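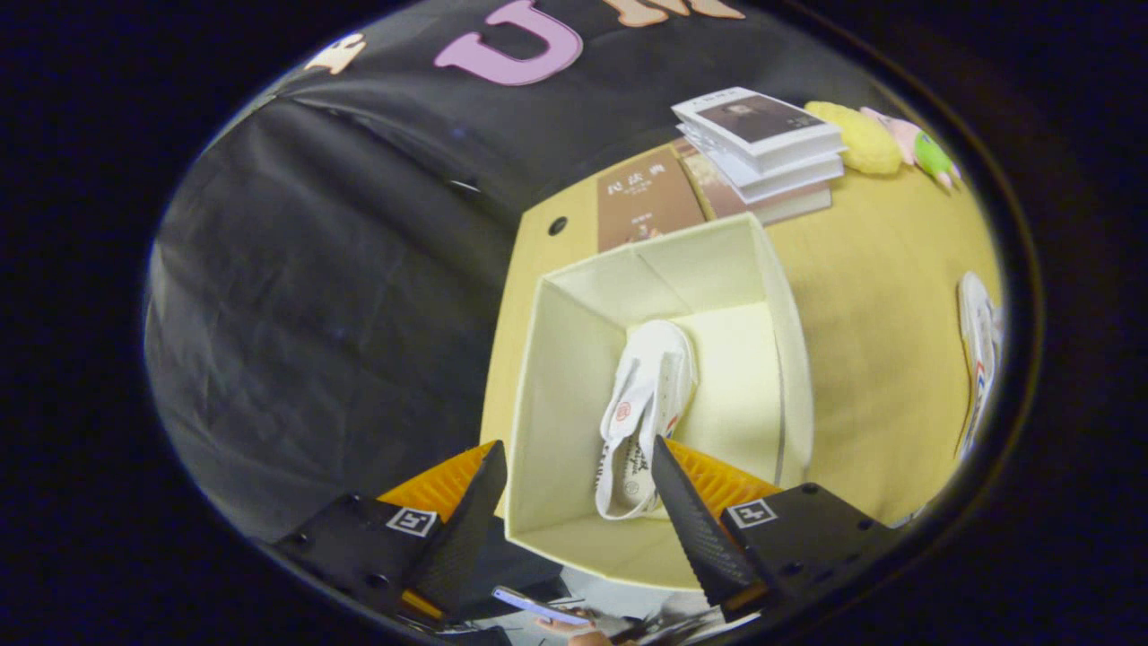
Ayten Uysal asked at the start of the session whether the group might be permitted to attempt the box task before the written safety sheet had been marked. The request was declined. The sheet was marked first, as it has been at each session since the club resumed, and work at the table began some twenty minutes later than planned.

7 November 2020
Sirkside Robotics Club, session diary, upper group

The purpose of the session was to continue gathering demonstrations for the tidying task, which the club has entered in the open section of the Kasgate student meeting. The task is simply stated. Objects of everyday size are to be moved between the tabletop and an open storage box by means of the hand-held gripper, and the recordings are afterwards used to teach the club's own arm to do the same. The entry rules ask for at least 300 complete demonstrations. The club's own target, agreed in May, is 1,000, and it is acknowledged that this was ambitious.

The shoe was taken as the object for the day. Members had previously worked with books and soft toys, and it was felt that a canvas sneaker would present a fresh difficulty, having a firm sole, a soft upper and laces. Two methods were put forward. The first was to take hold of the shoe by the heel, and the second to close the fingers across the side, just below the eyelets. The group was divided on the point and both were tried.

The heel grip was found to be the steadier of the two, although it requires the operator to turn the wrist a long way when the toe is pointing towards the far side of the box. The side grip is quicker. It did, however, let the shoe swing on two occasions, and on the second of these the shoe struck the wall of the box and pulled it out of place. Members are reminded that a recording in which the box moves is to be kept and labelled as such, and is not to be deleted without the agreement of the session leader.

There was a longer discussion of the approach to the box. The walls are tall in relation to the gripper, and less experienced operators tend to come in low and catch the near wall between the fingers. It was agreed that operators should pause above the rim, look down, and only then descend. This will add a little to the length of each recording. The Datodow software accepts recordings of any reasonable length, so no change to the settings is needed.

The marker tags on the two finger brackets were checked before work began and again at the break. One had begun to lift at a corner and was pressed flat. A replacement sheet has been requested. The orange pads were wiped with a damp cloth and left to dry before use.

Some time was lost to the computer. The Yaman laptop reported that its disk was nearly full, and it was discovered that trial recordings from the earlier sessions had never been removed. These have been copied to the club drive, and the laptop should now hold about 2,000 further files.

By the close of the session 16 demonstrations had been accepted. This is fewer than was hoped, but the standard was good, and the junior members in particular showed more patience with the wrist movement than they had done before.

Matters carried forward to the next session: the heel grip is to be used by all operators until further notice; the labels for the two swinging recordings are to be completed; and Ayten Uysal is to prepare a short written note on the approach to the box, for inclusion in the Kasgate entry. Safety sheets should be handed in on arrival.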